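April, harness cell, morning

Grasmont arm back on the bench after the finger pads were changed. Zeroed the gripper with the fingers shut, then opened and closed it 100 times with nothing between them. No drift on the readout. Opening speed put back to what it was before.

Re-taught the pick on the Undura harness. The old point was too far up, where the red and black leads spread apart, and the fingers kept catching one and missing the other. New point is on the white sleeve, where everything is bundled. Approach straight down, fingers wide, close slowly. Saved as program 189. The old one is still there under Moura, don't run it.

Grip force is at 4 on the Falia controller. At 2 the sleeve slid when I tugged it by hand. Haven't tried anything higher and don't want to, with the twisted pair running through there.

Still to do: wipe down the orange top, check the wrist cable clip, and find out why the wrist camera view washes out under the overhead lights. Might just need the exposure fixed by hand. 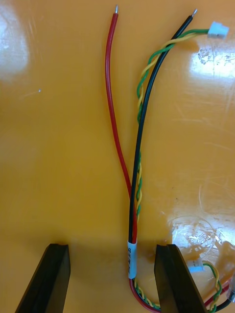
Torque log for the finger screws is in the drawer under the controller.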